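The Bread Trials

Gyu-bin Yoo had promised Studuvville a result by November, and by 4 p.m. she had one - the left hand preferred the bun.

"Hands don't prefer," said Schnyder.
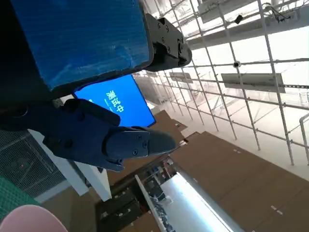

She showed him the log. In 335 trials it had been told to fetch the striped loaf. In 230 it went for the bun.

"Bad labels," he said.

"I relabeled them."

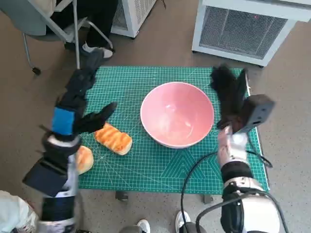

Method, Revised

Schnyder put on a black glove and held up his palm. The gripper was supposed to wait for a signal. They had agreed on 2, and he was giving it five.
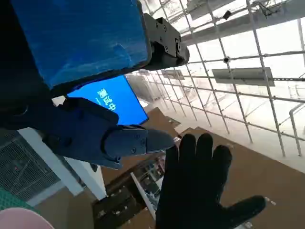
Last changed: November, 4:10 p.m.

She wrote "preference, provisional" and sent it to Skeltville, who asked what kind of bun.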